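April, site notebook, Akbridge plots / Pronlow block

7:40. On site early, gate already open, need to talk to Bolov about that again. Rain overnight, haul road soft at the bend. Stone ordered.

**Slabs**
- Plot 19 slab: moisture still too high to lay flooring. Leave it. Heaters off at night is not helping, put them on a timer.
- Membrane lap at the back door threshold only taped one side. Marked in yellow crayon, photo sent to Jacobus.
- Joubert wants the reading taken in the same three spots each time. Fair. Spots are now drilled and capped so no more arguing.

**Stud walls, Pronlow upper floor**
Centers are meant to be 400. Two bays next to the stairwell came out wide, the board joint misses the stud completly. Noggin them, don't pull the wall. Nair crew say the drawing they had was the old revision. Checked, they're right, the old one was still pinned up in the hut. Binned it.

Kitchen wall in the extra care flats needs ply behind the board for the grab rail and the wall units. Drawing shows a strip 300 deep. Not enough if the rail hight moves after the OT visit, and it always moves. Asking for 500. Cost is nothing next to opening up a finished wall.

**Kitchens**
- Worktop delivery pushed again. Carcasses can go in, no doors yet.
- Socket for the cooker hood is behind the flue on the handed flats. Someone mirrored the plan and left the electrics. Needs RFI, J.J. to raise.
- Sink base: trap fouls the drawer runner. Try the shallow trap Bolov had left over from the last block.
- Countertop things (mugs, small oven) want a clear landing spot next to them, keep coming back to this for the seated-height flats. No change to layout yet. 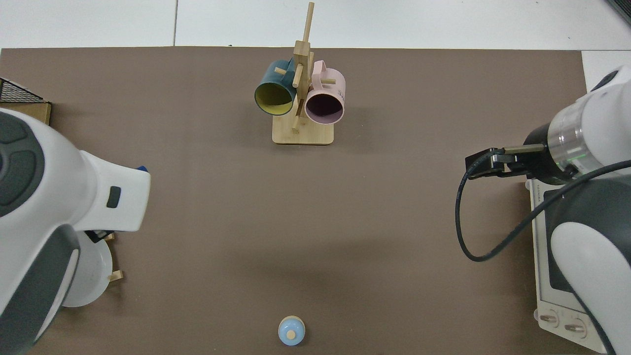

Mug tree, two mugs up.

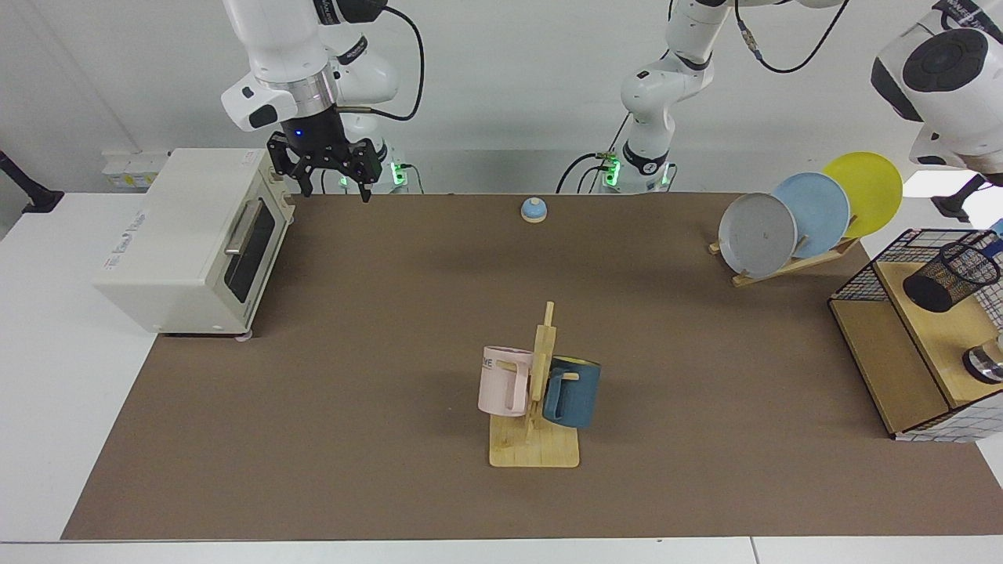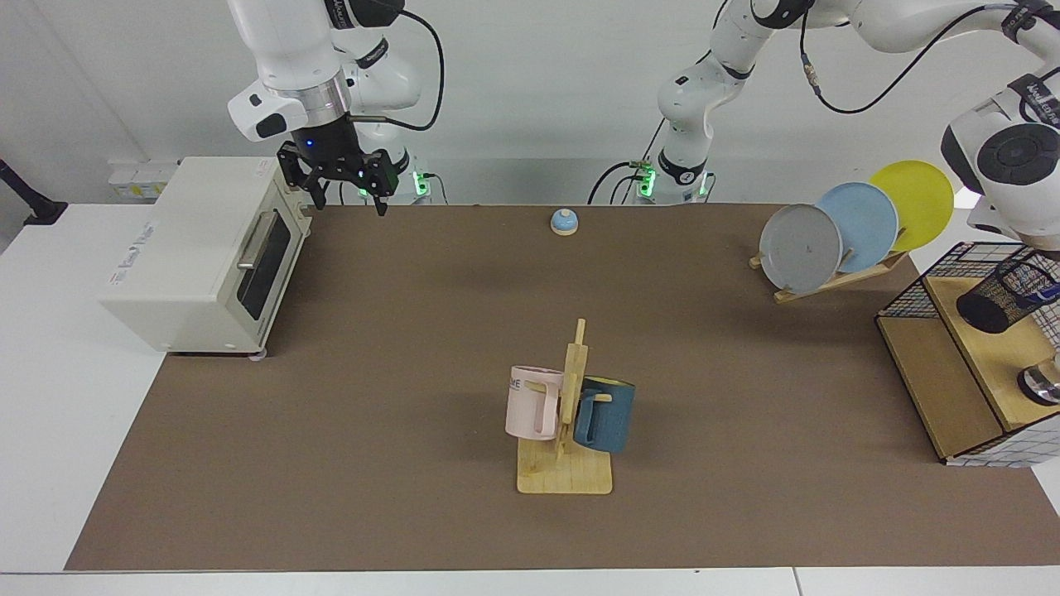

- Pull-out shelf under the oven housing: ask joiner for a price, one flat only, then decide.

**Windows**
Two units on the north side with the drain slots blocked by sealant. Cleared one with a knife, other needs the bead out. Check the rest of that elevation before scaffold drops!! Scaffold firm want a yes/no by noon, told them no.

Trickle vents missing on the bathroom unit. Supplier says they're in the box with the handles. Box with the handles is where?

**Phone w/ Jacobus, 2:15**
- He is ok with the deeper ply. Wants it in an email, will do tonight.
- Not ok with noggins unless the engineer sees it. Sent sketch.
- Drainage run behind Akbridge plots: fall is tight at the last chamber. Nair to re-shoot levels, don't backfill till then. Said this twice on the phone and once in person to the digger driver.

**Tomorrow**
- levels, last chamber
- heater timer
- chase hood socket RFI
- find vents
- gate padlock, new code
- stone for haul road, if it doesnt turn up by 10 ring the quarry direct

Boots leaking. Left the moisture meter on charge in the hut, blue lead, the black one is dead.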